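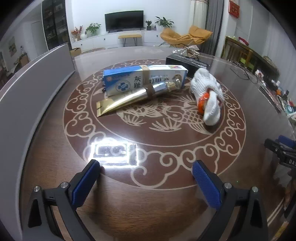

Attachment 1: round table, dark wood under glass, cloud pattern around the rim

Ticket 824
Product: Kumthorpe scan driver, 64-bit
Opened by: Sawsan Nassar, Prestside front office
Opened: July 25, 2020
Status: Closed, with reservations

Problem as reported
Scanner shows up in Windows, status "Ready". Pressing Scan opens the preview window, the progress bar goes to 24 percent and sits there. No error. Printing on the same unit works fine. Was fine before the driver update that the Farah update tool offered and installed.

Entry 1
First reply from Clulberg support was to restart the PC and the scanner. Did that before I wrote in, and said so in the ticket. Did it again so the box could be ticked. Same result, stuck at 24 percent.

Entry 2
Support asks for a different USB cable. I doubt a cable knows the difference between printing and scanning, but fine. Swapped it for the one from the back office machine, which scans all day. No change. Put the old cable on the back office machine and it scanned without a hitch. So the cable is cleared, and I'd like it not to come up again.

Entry 3
Support suggests "a full run of the Farah repair function". This is the same tool that installed the driver that broke it. Ran it anyway. It took 35 minutes, told me it had found and repaired several issues, and did not name one of them. Asked support for a list of what it changed. They say the tool doesn't keep one. Scan still hangs.

I would take "repaired" more seriously if something had been repaired.

Entry 4
Looked at the driver itself in Device Manager. Under Printers it shows the new version. Under Imaging devices it shows the old one, dated February. So the update replaced half the package and left the other half where it was. Sent this to support along with both version strings copied out as text.

Support's answer: mixed versions are "expected in some configurations". Asked which configurations. Waiting.

Entry 5
Support has dropped the question about configurations and now thinks the scan folder is too full. There are roughly 3000 files in it. The back office machine writes to the same folder, so I don't buy it, but I pointed the scanner at a new folder on the desktop to settle the matter. Hangs at the same place.

Entry 6
Stopped waiting. What I did, in order:
1. Unplugged the USB cable.
2. Removed the Kumthorpe software from Apps and features. It asks whether to keep settings. Answered No.
3. In Device Manager, turned on Show hidden devices, then removed the grayed-out Imaging device entry and checked the box to delete the driver software.
4. Restarted.
5. Installed the full package from the Kumthorpe download page — the big one, not the "basic" one — and plugged the cable in only when the installer asked for it.

Both entries now show the same version. First scan went through. Did a flatbed page in color, then a stack through the feeder, then the flatbed again. All came out as PDFs in the normal folder.

Entry 7
Support writes that they are glad the repair function resolved the issue. It did not. Please read entries 3 and 6. If this goes into the knowledge base, the fix is removing the hidden imaging entry and installing the full package by hand.

Entry 8
Automatic driver updates in Farah are switched off on this PC and on the back office one. It has already offered me the same update again, marked "recommended". Declined.

OK to close, but I want the mixed version question from entry 4 answered in writing. Leave me on the copy list.

Sawsan Nassar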